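Posted in: Course Materials > Home and Interior Skills > Handouts

Handout 5: Clearing and dressing a shared table
Prepared by Danica Procházka for the evening group

Please read this before the practical part. In the last class we spoke about storage. Now we work on the table itself, the kind of table which many people use in one day and on which everything is left.

1. Look first, touch later

Stand beside the table for a short time and say aloud which things are there. I ask for this because students like to begin with the flowers. The flowers are the last step. Before them come the food, the bottles and the boxes.

We use four groups:

Food which can stay out (fruit, closed snacks)
Bottles
Boxes and printed cards
Decoration

If one thing belongs to two groups, choose one and continue. Xolani Mnguni asked if a snack can is food or a container. For our purpose it is food while it has a lid on.

2. Where the small things go

Tall things stand at the back, and low things come in front of them. Fruit should not lie under a box. A joint between two table panels is a bad place for a narrow bottle, so move it a little to one side. Keep the cable hole free also, even if you have no cable today.

Flat boxes can be put one on another, but the printed side should look to the person who sits. This is a small matter — I still give a mark for it.

3. The flowers

We work with artificial flowers, so there is no water. Hold the bouquet low, at the stems, and turn it before you decide which side is the front.

Table with small items, and the flowers in the hand and in the vase: 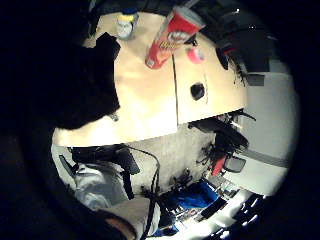
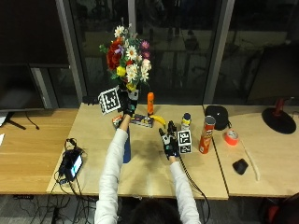
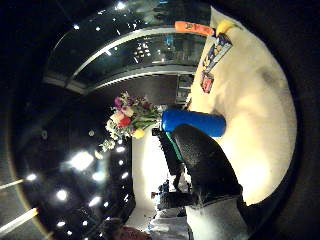 A mixed bouquet has always one side that is heavier. Put the large blooms low and near the middle, and let the small ones go outside. If the vase is light, it can fall when the heads are too far to one side. Then take out the longest stem, bend it softly 5 cm from the end and put it back. Do not cut artificial stems, there is wire inside and our scissors are not made for it.

When the vase is standing, sit down in the chair and look from there. A person who sits must see the other person across the table. If the flowers cover the face, move the vase to the corner.

4. Homework

Choose one table at home or at work. Write 235 words on what was on it, which group was the largest, and what you moved. A drawing is welcome. Jolanta Szulc will collect the texts, and the best ones stay in the course folder until November.

For the vase exercise you work in pairs. Who has no partner, please write to Tobiloba Ojo before the next class.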